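Rizal Jugah does not like the word "demo". When we met at the Dindgate office on Thursday, May 19, 2022, he used it one time and then corrected himself.

"A demo is made so it cannot fail," he said. "We sell a kit where failing is the daily work, and the customer must see this before paying."

The kit is called Lestik. It contains a two-finger gripper, a small camera for the wrist, a set of practice objects and the software which records each attempt. Jugah has led the product since March, when he moved from the support team. He says that support was a good school. In his last year there he answered 1,514 tickets, and more than 42 of them asked the same question: why does the gripper do well with cubes and badly with everything else?

"A cube forgives you," he said. "You can come a little from the left, a little turned, and you still have it. Then you give the robot a shape with arms and legs, and you learn how good your calibration is."
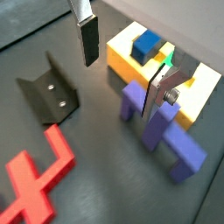 For this reason the beginner lessons stay with colored puzzle pieces for a long time. There are seven lessons, and the customer is free to repeat them in any order. Jugah told me that some buyers find this childish at first. One of them, a packaging company called Teixeira, asked to skip directly to its own parts. It came back to lesson two after a week.

I asked him about the price, which many small workshops consider high. He did not defend it very much.

"The arm is not included, and I understand that people are angry when they read this on page 38 of the manual," he said. "We should write it on the first page. I have asked for it."

He was more proud of the finger pads, which are changed with one tool. The earlier supplier glued them. The present one, Sillesico, delivers them separately — a small change, but it removed many complaints.

The next version will have a slower closing mode for thin pieces. Jugah would not give me a date for it. "Ask me when I have broken fewer of them," he said, and went to look for coffee.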